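Hi, I'm Desta Worku and I run the flower side of Skiter, a little shop in Sastville that makes artificial arrangements for cafes, weddings and the odd dentist's waiting room. I'm after a casual to help me out until December!
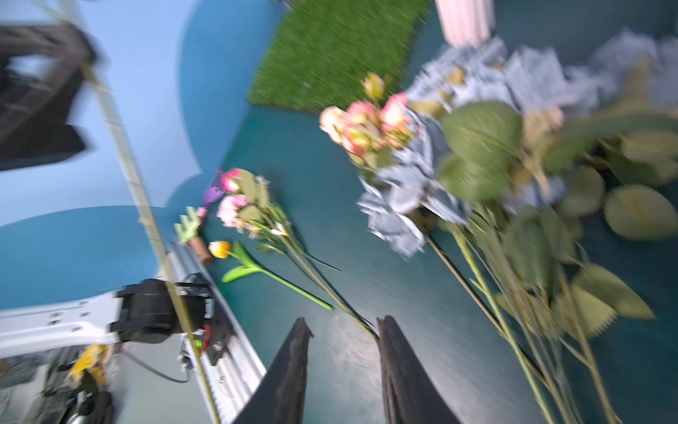 Flowers, foliage and a bit of fake grass

You'd be with me 5 mornings a week, wrapping, sorting colours and answering the phone (it rings a lot).
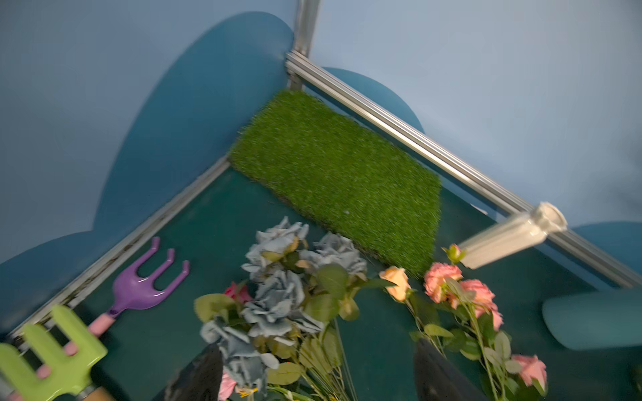
Do I need floristry experience?
Not at all, I'll teach you wiring and taping in your first week.

Pay is $59 a morning for the trial, then we'll have a proper chat over a cuppa.
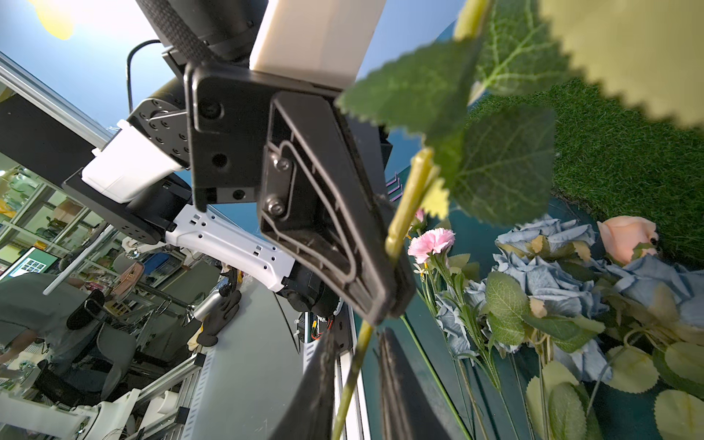
Slim yellow-green stem

Obsa Mamo does our deliveries out to Negash, so no licence needed.

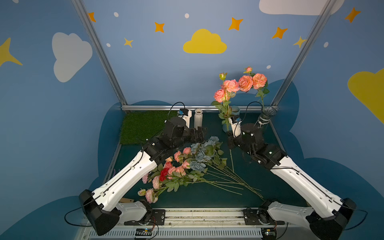 Our biggest job this year is the Stoseo wedding, with 72 centrepieces and a very particular mum. I love big messy bunches, and if a teal table covered in flowers makes you want to roll up your sleeves, we'll get along! Pop in with your resume, or leave it at the counter with my name on it.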